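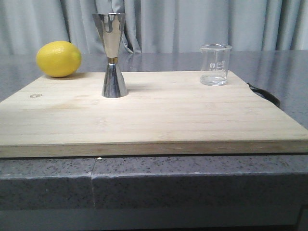
About Cirosska

Cirosska records people and machines doing ordinary kitchen and bar tasks, and sells the recordings to teams that train robots. We started in a rented unit on Putetti Street with 2 cameras and a strong suspicion that most of what we had read about robot learning was oversold. We still have the suspicion.

What we do

A client sends us a task, such as measuring a liquid or moving a piece of fruit from one spot to another. We set it up, run it many times, and change the layout between runs. Each attempt is checked by a person before it goes out. Our first paid job, for Tolska, called for 2000 attempts. We delivered 1498 and told them the rest weren't good enough to charge for. They came back in December with a second order.

What we don't claim

We don't believe a bigger pile of examples fixes everything. A system that has only met lemons on a cutting board may know very little about lemons. Shiny metal and clear glass are hard for cameras, and we have yet to meet a model that handles both as well as its sales page says. If your plan depends on one that does, we'll say so on the first call - some people hang up.

We also don't use the word "intelligent" in our reports. Jeferson Frota, who founded the company, took it out of the template and has turned down several requests to put it back.

What clients get

Every delivery includes the failed attempts, labeled as failures, and a plain list of the objects used. The Barredo set, our smallest, has 114 attempts and is the one we send to anybody who wants to check our work before buying. Please do check it.

Page last updated 2020-10-31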